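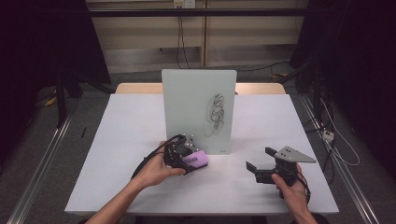

人が手に持ったグリッパの記録だけから、ロボットにホワイトボードの拭き取りを学習させることはできるか。

盤面の位置とイレーザーの持ち方が記録時に近ければ、拭き始めから大まかに消すところまでは学習させることができた。消し残しを見つけてもう一度拭く動作は、今回の記録ではほとんど身につかなかった。

両手ハンドグリッパによる拭き取り動作の収集と学習
春学期プロジェクト報告書

班員:Kadir Aydoğan、Dilek Ersoy、Danish Khattak、Witold Kaczmarczyk
指導:Perihan Güler
Yüksel実習室

1 はじめに

本プロジェクトでは、模倣学習に使う手本データを自分たちで集め、既存の学習プログラムに与えて、双腕ロボットの動作を確かめた。題材は、卓上に立てたガラス製ホワイトボードの落書きを消す作業である。

手本データの集め方として、授業では遠隔操作を習った。操作者がロボットを直接動かすため、得られる軌道はそのまま実機で再生できるが、Yüksel実習室の双腕ロボットは他の班と共用で、使える時間が週の後半に限られていた。そこで収集にはロボットを使わず、手持ち式のグリッパを左右の手に一台ずつ持って作業をする方法を選んだ。ロボットが必要になるのは評価のときだけである。

プロジェクトの目標は三つあった。収集の手順を班の外の人でもたどれる形にまとめること、学習に使える手本をそろえること、学習した方策を実機で動かして失敗の傾向を調べることである。手順書とデータ一式にはRilluraという名前を付けた。以下、本文でRilluraと書いた場合はこのデータ一式を指す。

2 作業の選定

最初の候補は、布をたたむ、容器のふたを閉める、ホワイトボードを消す、の三つだった。布は形の変化が大きく、成功と失敗の線引きで班の意見がまとまらなかった。ふたは、グリッパの指先では締まったかどうかが分かりにくく、試しに記録したものを見返しても判定できなかった。

ホワイトボードは、線が残っているかどうかを目で見て決められる。初期状態も、マーカーで書くだけで毎回作ることができる。消した後にすぐ次の線を書けるため、一回の記録から次の記録までの間が短い。この三点を理由に選んだ。

一方で、平らな面に沿って力をかけ続ける作業なので、位置の情報だけで学習できるかという不安は最初からあった。Perihan Güler先生からは、力の記録がないことを承知のうえで、どこまでできてどこからできないかを書くようにと言われた。本報告の後半はこの指摘に沿っている。

3 環境と機材

3.1 作業台とボード

白い天板の台にガラスのボードを立てて置いた。ボードは淡い緑がかったガラスで、書いた線は透明な面の上に見える。背後の壁や別の台の縁も透けて写るため、白い不透明のボードより条件は難しくなる。不透明のボードに替える案も出たが、評価時のロボットの前にも同じガラスのボードを置けることが分かり、そのまま使うことにした。

ボードの位置は台の奥寄りを基準とし、記録のたびに前後左右へ少しずつずらした。台の高さと向きは全期間を通じて変えていない。

3.2 グリッパ

左右とも同じ形の手持ちグリッパを使った。握りの部分を手で持ち、指の操作で先端を開閉する。開閉量と姿勢はケーブルを通して収録用の計算機に送られる。

ケーブルの取り回しには予想より手間がかかった。最初は肘の外側へまとめて固定していたが、腕を伸ばしたときに張ってしまい、左手の軌道が途中で引き戻されるように曲がった記録がいくつもできた。固定をやめて手首の後ろで余裕を持たせ、そのまま下へ垂らす形に落ち着いた。見た目は雑だが、軌道の曲がりはなくなった。

3.3 カメラ

映像は作業者の頭の位置から撮った。評価時のロボットにも頭部カメラがあり、見え方をなるべく近づけるためである。人の頭は作業中に動くので、完全には一致しない。特に、消し残しを確かめようとして顔をボードに近づける癖が全員にあり、これは後で問題になった。

3.4 ソフトウェア

収録と再生には実習室で共有しているHastineを使った。記録の開始と終了、左右の姿勢、開閉量、映像の時刻合わせをまとめて行うもので、学習用の形式への書き出しも同じ画面から行える。学習プログラムは授業で配布されたものに手を加えず、設定値だけを変えた。

4 収集の手順

4.1 一回の記録の流れ

手順書の第三版から、記録一回分の流れを転記する。

記録係がマーカーでボードに線を書く。書く場所は番号表に従う。
作業者が左のグリッパでイレーザーをつかむ。右のグリッパは開いたままにする。
両方のグリッパをボードの手前に構え、静止する。
記録係がHastineの記録を開始し、声で合図する。
作業者は右のグリッパをボードの端に添え、左で拭く。
線が見えなくなったら両手を構えの位置に戻し、静止する。
記録係が記録を終了し、判定を入力する。

イレーザーをつかむところからを記録に含めるかどうかは、班の中で最後まで意見が分かれた。Danishは、つかむ動作も含めたほうが実機でそのまま使えると主張した。Witoldは、つかむ動作と拭く動作では失敗の種類が違うので混ぜないほうがよいという立場だった。試験的に両方を集めたところ、つかむ動作を含めると記録一回の長さのばらつきが大きくなり、拭く部分の学習が悪くなったように見えたため、本収集では構えた状態から始めることにした。比較に使った試験記録は少なく、この判断を数値で裏付けることはできていない。

4.2 線の書き方

線の形は、短い直線、波線、輪を重ねたぐるぐる書きの三種類とした。場所は盤面を左上、左下、右上、右下、中央に分け、形と場所の組み合わせを番号表にして順に使った。色は黒を基本にし、途中から青を加えた。

ぐるぐる書きは記録係によって癖が出る。Dilekが書くと縦に長くなり、Kadirが書くと横に広がる。最初はそろえようとしたが、利用する人が書く線もそろっていないはずだという話になり、大きさの上限だけを決めて後は任せた。

4.3 拭き方の統一

初期の記録では、作業者ごとに拭き方が大きく違っていた。上から下へ一方向に拭く人、左右に往復する人、円を描く人がいて、同じ線に対して全く別の軌道が並んでいた。このまま学習させた試作の方策は、ボードの前でイレーザーを小さく震わせるだけで、面に触れないまま止まった。

手順書の第二版で、線の上端にイレーザーを当て、左右に往復しながら下へ進む、と決めた。円を描く拭き方のほうが早く消えるのだが、記録では使わないことにした。統一した後の記録だけで学習し直した方策は、少なくともボードに触れるようになった。

拭く速さについては、普段より遅く、とだけ書いていた。これは手順書の書き方として不十分だった。普段の速さが人によって違うからである。第三版では、構えの前に記録係が見本の映像を一度再生し、作業者がそれを見てから始めるようにした。

4.4 右手の扱い

右のグリッパの役割は、拭くときにボードが動かないように端を押さえることである。つまんで固定する方法も試したが、ガラスの縁を指先で強く挟むのは危ないという指導があり、開いた指先を添える形にした。

右手は動きが少ないため、作業者の注意が向きにくい。見返すと、拭いている途中で右手が端から離れ、宙に浮いたまま終わっている記録があった。ボードが動かなければ作業としては成功してしまう。判定の基準に右手の接触を加えたのは収集の中ほどで、それより前の記録は映像を見て判定し直した。

5 役割と日程

班員4人で、作業者と記録係を交代しながら進めた。作業者をずっと一人に固定すると軌道はそろうが、その人の背の高さと頭の位置にデータが偏る。交代の順はDilekが表を作り、誰か一人の記録が極端に多くならないようにした。

本収集は五月に行った。授業の後、実習室が空いてから閉まるまでの時間を使い、日曜にまとめて集めた回もある。続けて作業すると腕が疲れ、後半になるほどイレーザーの当て方が弱くなる。これは作業者本人にはあまり分からず、記録係のほうが先に気づくことが多かった。疲れの申告を待たずに、記録係の判断で交代させるように変えた。

Kadirが収録用計算機の管理とデータの書き出し、Danishが学習の実行、Witoldが実機での評価の準備、Dilekが判定とデータの整理を主に担当した。手順書は全員で書いた。

6 集まったデータ

本収集では400件を記録した。このうち70件を学習から除いた。除いた理由は次のとおりである。

線が残ったまま終了したもの。
右のグリッパがボードの端から離れていたもの。
映像とグリッパの姿勢の時刻がずれていたもの。
ケーブルの張りで軌道が不自然に曲がったもの。
作業者以外の手が映像に入ったもの。

最も多かったのは時刻のずれである。計算機を起動してすぐに収録を始めた回に集中していた。Hastineの起動後にしばらく待ち、試しに一件記録して確認してから本番に入るようにしたところ、ずれは見られなくなった。この確認をもっと早く手順に入れていれば、除外はかなり減ったはずである。

線が残ったまま終わった記録については、捨てるかどうかで議論になった。失敗の例として使える可能性があるからである。今回の学習プログラムは成功した手本をまねる方式で、失敗を区別する入力がないため学習には使わなかったが、データ一式には判定を付けて残した。

判定は、記録係がその場で付けたものと、後日Dilekが映像を見て付けたものを比べた。食い違ったのは、ほとんどがガラスに薄く残った線の扱いだった。現場では見えていた薄い線が、映像では背景に紛れて見えない。食い違ったものは現場の判定を優先した。

7 学習

入力は頭部カメラの映像と左右のグリッパの状態、出力は左右の次の姿勢と開閉量である。左の開閉量は作業中ほぼ一定なので、学習から外すことも考えたが、実機でイレーザーを落とした場合の挙動を見たかったため残した。

学習の設定で効果がはっきりしていたのは、映像の切り出し位置を少しずつずらす処理である。これを入れないと、ボードの位置が基準から外れたときに、何もないところを拭くようになった。ずらしの幅を大きくしすぎると、今度は線の端から外れた場所で拭き始める。幅は試作を何度か動かして決めた。

静止区間の扱いにも迷った。構えで静止している時間が長い記録をそのまま使うと、方策は構えたまま動き出さないことがある。最終的には、記録の最初と最後の静止を短く切り詰めてから学習に回した。切り詰めはKadirが書いた小さなスクリプトで自動化し、結果を目で見て直した。

8 実機での評価

8.1 方法

実習室の双腕ロボットに、収集で使ったものと同じ形の指先を取り付けた。イレーザーは人が左のグリッパに持たせ、構えの姿勢から方策を動かした。線の形と場所は番号表から選び、25回の試行を行った。評価に使った組み合わせの一部は、学習用の記録には入れずに取っておいたものである。

各試行について、左がボードに触れたか、線の上を通ったか、線が消えたか、右が端に添えられていたかの四項目を記録した。途中で危険と判断した場合は非常停止を押し、その試行は失敗とした。

8.2 結果

左のイレーザーがボードに触れるところまでは、ほとんどの試行で進んだ。線の上を通ったものもその大半を占める。線が完全に消えた試行は半数に届かず、輪を重ねた線では特に少なかった。短い直線は、位置が合っていれば一度の往復で消えた。

右の動作は安定していた。手本の動きが小さく、記録どうしの差も少なかったためと考えている。

取っておいた組み合わせでは、盤面の下側で成績が悪かった。下側では人もロボットも肘を引く必要があり、人の腕とロボットの腕の形の違いが出やすい。Witoldが軌道を重ねて調べたところ、目標の姿勢そのものには大きな誤りがなく、ロボットの関節が限界に近づいて遅れていた。

8.3 失敗の内容

失敗は大きく三つに分けられた。

一つ目は押しつけの不足である。イレーザーが面に触れてはいるが、線が薄くなるだけで消えない。人は消え方を見ながら手の力を変えているが、その力はデータに入っていない。姿勢の記録には、ボードの面より少し奥を目標にしていたような差がわずかに残るだけである。評価の途中で目標位置を奥へずらす補正を試すと改善したが、補正を入れた試行は上の結果に含めていない。

二つ目は消し残しの放置である。一通り往復した後、線が残っていても構えの位置に戻ってしまう。記録を調べると、人が消し残しに気づいて戻る動作は少なく、しかもその多くで頭が前に出ていた。ロボットの頭部カメラは動かないので、近づいて見た映像は評価時に現れない。

三つ目は背景の影響である。ガラスの向こうに濃い色の物が見えると、それを線と取り違えて拭きに行くことがあった。収集のときは背後の物をほとんど動かしておらず、線と背景を見分ける手がかりが足りなかったと思われる。

9 考察

集める件数を増やすことに気を取られ、記録の中身を見返すのが遅れた。試作の学習を早い時期に一度回したことで拭き方の不統一には気づけたが、頭の動きと背景については評価の段階まで見落としていた。収集の各日の終わりに、その日の記録を何件か選んで全員で見る時間を取るべきだった。

消し残しへの対応を学習させるには、最初から部分的に消えた線を用意し、そこから始める記録を集めるのがよいと考える。頭は動かさない。拭き直しの動作だけを短く記録すれば、一件あたりの時間も短くて済む。

力については、グリッパに力センサを付ける方法と、実機側で押しつけを制御する方法がある。前者はケーブルと重さが増え、作業者の疲れがさらに早くなる。後者は方策の出力を変えずに済むので、次に試すならこちらである。

手持ちグリッパによる収集の利点は、ロボットの空き時間に左右されないことだった。欠点は、集めている間、ロボットがその動作を実行できるかどうかが分からないことである。下側の線の問題は、収集の初期に一件でも実機で再生していれば見つかっていた。

10 今後の作業

Rilluraの手順書は、第四版として次の項目を加えてから次の班に引き継ぐ。

収録前の時刻合わせの確認。
作業中に頭を前に出さないこと。
背後の物の配置を日ごとに変えること。
その日の最初の記録を実機で再生すること。

Dokarvilleでの合同発表会では、評価の映像と手順書を展示する予定である。判定の食い違いがあった記録の一覧は、Dilekが整理したものをデータ一式に添付した。除外した記録も同じ場所に保存してあり、判定の列を見れば区別できる。

付記

本プロジェクトの進行にあたり、Perihan Güler先生には安全確認と評価計画の両方で助言をいただいた。Hastineの書き出し設定については、前年度の班が残した覚え書きを参考にした。覚え書きのうち、保存先の指定方法は現在の版と異なっていたため、手順書に新しいものを書き直してある。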